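Support > Floor Care > Zindix Dustpan Set > User Guide > Section 4

Overview Unpacking Daily Use Care Spare Parts Contact

4. Using the dustpan

This section covers the Zindix dustpan on hard and coated floors. It applies to all sets sold from October 2024 onwards. For the long-handled model, see the separate guide.

4.1 Before you start

1. Check that the front edge of the pan is straight and free of nicks. A damaged edge lets fine dust pass underneath.
2. Remove any dried matter from the scoop with a damp cloth.
3. Clear the floor of anything you intend to keep. Screws, plugs and short leads are easily lost in a heap of dust.

CAUTION: Switch off and unplug any appliance before sweeping near its lead. Do not pull a lead out from under furniture with the edge of the pan.

4.2 Sweeping up

1. Sweep from the walls towards the middle of the room and form a single heap.
2. Lay the pan flat, with the wide side of the scoop facing the heap.
3. Hold the handle low. Raise the rear of the pan by no more than 15 mm — a steeper angle lifts the middle of the front edge off the floor.
4. Brush the heap into the scoop with short strokes.
5. Draw the pan back by a hand's width and brush up the line of dust that remains. Repeat until the line is gone.
6. Tilt the pan back before lifting it.

4.3 Larger items

The pan may also be used to gather light items that a brush would scatter, such as offcuts of cable, packing ties and paper strips. Place these in the scoop by hand and leave the pan flat on the floor while doing so. A coiled lead should sit near the centre of the scoop, with its plug on top of the coils or among them and no loose end hanging over the front edge.
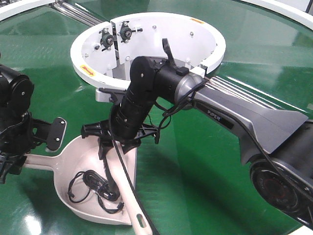

Long leads tend to spring open when the pan is lifted. Tie them first, or fold them to a length shorter than the scoop. Sort the contents before emptying: leads and plugs go to electrical recycling and must not be put in with household waste.

NOTE: Do not use the pan for hot ash, broken lamps or liquids. The plastic softens with heat, and glass will score the surface of the scoop.

CAUTION: Do not stand on the handle or leave the pan on the floor in a walkway.

4.4 Emptying and cleaning

1. Carry the pan level to the bin.
2. Lower the front edge into the bin and tap the back of the scoop lightly.
3. Wash in warm water with a little washing-up liquid. Do not use scouring powder, as it dulls white plastic.
4. Rinse and leave to dry with the front edge pointing down.

Hang the pan by the oval slot near the end of the handle. Use a hook with a rounded tip. If the pan is stored flat, put nothing on top of it — the front edge will take a bend within a few weeks and cannot be straightened.

4.5 Replacement

Replace the pan when the front edge no longer meets a flat floor along its whole width. Order pan only under part number 1037, or pan with brush under part number 107. The Donum brush head fits both.

Section revised 14 Sep 2026, D. Lubis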